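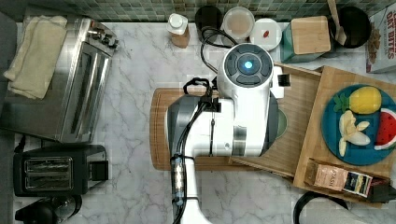 ## Narrow house on the corner of Li Street, Teleddale – anyone been inside?

**pondweed**

It's back on the market at 949,000. For that you get three floors, one room on each, and a staircase that seems to have been designed by someone who went up it once and never came down. The listing calls the kitchen "galley-inspired". I have lived on a galley and it was bigger.

We're seriously thinking of viewing on Wednesday. Talk me out of it.

**gutterball_59**

I viewed it last time round, when Tultberg had it. Agent had to stand in the hall while I looked at the lounge, then we swapped. Nice light, mind you. Windows front and back on every floor and a proper little yard.

**MrsLintel**

Can't see the problem. We've been in a narrow terrace for 30 years and raised two children and a very wide dog. You learn to own less. People with four bedrooms fill them with exercise bikes.

**pondweed**

> You learn to own less

My other half owns a harmonium, so this would be a negotiation.

**flatroof**

Price is daft. The one two doors down is half as wide again and went for less in June. You're paying extra for the privilege of being photographed by people on walking tours. Get the square footage off the floor plan and do the sum before you fall for the front door.

**gutterball_59**

@flatroof the one two doors down also had a tree growing in the bathroom, so not quite a fair fight.

**flatroof**

Small tree.

**halfbrick**

Whatever you pay, ask how the furniture gets in. A friend bought something similar by the canal and the sofa had to go through the first floor window at 407 for the hire of the hoist. It's still there. They've sold the house twice since and it's conveyed with the fixtures.

Also check who owns the side walls. Ours turned out to belong to next door, and next door had opinions.

**MrsLintel**

Good point on the walls. Get a proper survey, the full one. Nesis did ours and found damp we'd been calling "character".

**sodium_lamp**

Going against the grain here but I'd not touch it. Resale is always slow, the heating bill is all outside wall, and you'll be on those stairs forty times a day with a cup of tea. Buy a boring semi and visit the odd houses on open days.

**MrsLintel**

It's mid-terrace on one side, sodium. And stairs are good for you.

**sodium_lamp**

So is kale.

**pondweed**

Viewing booked, 3 o'clock. Taking a tape measure and the dimensions of the harmonium. If the agent has to wait in the hall I'll leave the door open for him.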